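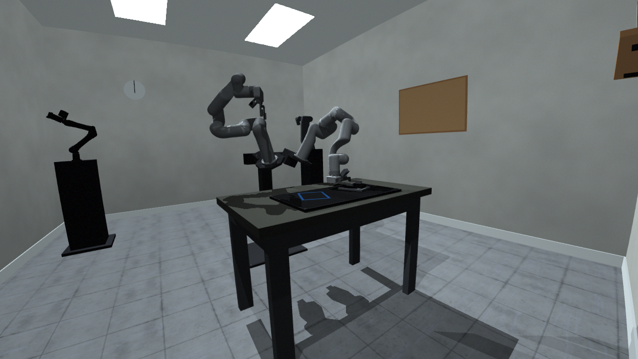 How many demonstrations should an operator record before a task is passed for training?

The Prisden programme asks for 178 accepted demonstrations of each task, recorded by at least two operators. A smaller set may be passed for a trial run, provided that the task lead agrees to it in writing and the set is marked as partial.

Recording demonstrations by remote control in Nondeo

Guidance for operators, prepared by Huia Pomare, Training and Methods

1. Purpose

This page sets out how to record demonstrations by remote control in the Nondeo simulator. It applies to every two-arm task in which an object is moved to a marked area. Demonstrations given by hand, where the operator takes hold of a real arm and guides it, are covered in the Moffat bench guide and follow different rules on speed and safety.

2. Before you begin

Sign in at the operator station and open the task from the Stitside list. Confirm that the task number on the list matches the number on your work sheet. Tasks with similar names have been confused in the past, and demonstrations saved under the wrong number cannot be moved afterwards.

Adjust the chair so that both forearms are supported when the hand controllers are held at rest. Operators who work with raised elbows tire quickly, and the recorded paths become uneven towards the end of a sitting.

Open the room view and at least one gripper view. The room view is used to judge the height of each arm and the space between them. The gripper view is used for the final approach. Neither view is sufficient for the whole task.

3. Linking the controllers

Hold both controllers still and press the link button on each. The arms will not move until both links are confirmed. If an arm moves at the moment of linking, release the button, return the arm to its start position from the menu and try again.

Test each arm with a short movement up, down and to either side. Then open and close each gripper once. Do not carry out these tests over the target area.
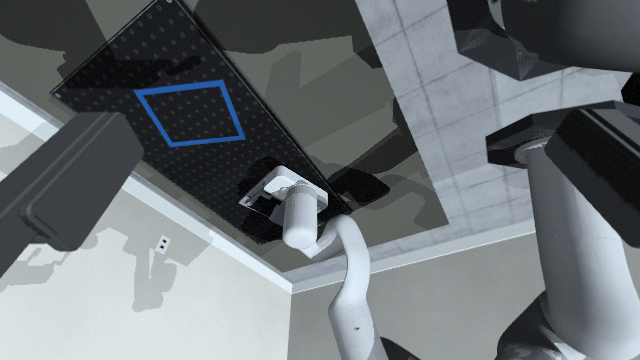

Gripper view during the task, with the blue outline marked on the perforated board.

4. Giving the demonstration

Press Record and wait for the tone. Leave the arms still for a moment after the tone so that the start of the file is clean.

Move the working arm towards the object at an even pace. Keep the other arm clear unless the work sheet gives it a part in the task. Where both arms are needed, bring them in one after the other, and settle the first before moving the second.

Slow down for the last part of the approach. Line up the gripper with the object before lowering it, and close the fingers only when the arm has stopped. Lift straight up, carry the object across and lower it inside the outline. Open the fingers fully before withdrawing.

Shadows in the simulator can be mistaken for the edge of a tool or for a gap in the surface. Where a shadow falls near the outline, check the position in the second view before lowering the arm.

Small corrections may be left in the recording. An operator who approaches slightly off line and then puts it right has given the robot useful material. Long pauses, repeated attempts at the same grasp and movements made while reading the work sheet should not be kept. Stop the recording and start afresh.

Return both arms to rest and press Stop. The file is not complete until the save message has appeared.

5. Varying the demonstrations

Select New Layout after every 10 accepted demonstrations. The simulator will change the starting position of the object. Do not choose layouts by hand, as operators tend to favour the positions they find easiest.

The route taken between the object and the outline may differ from one demonstration to the next. The order of the steps must remain as given on the work sheet.

6. Checking and marking

Play back each file at normal speed before marking it. Mark it Accepted if the object finishes wholly within the outline, neither arm has touched the other and the gripper has opened cleanly. Mark it Rejected in all other cases and choose a reason from the menu. Rejected files are kept, and operators are not assessed on the number of them.

Files marked Unsure go to the task lead, who will normally reply by 4 p.m. on the same working day. Continue with the next demonstration in the meantime.

7. Length of sittings

No operator should record for more than six sets without a break away from the station. Unlink the controllers before leaving the chair, even for a short absence.

8. Faults and help

If the picture freezes, release both link buttons first and then close the recording. Do not attempt to finish the movement. Note the task number and the layout number in the fault log.

Questions on this guidance may be put to Training and Methods on extension 1522. Requests for new tasks should be made through the Stitside list. The next revision of this page is due in April.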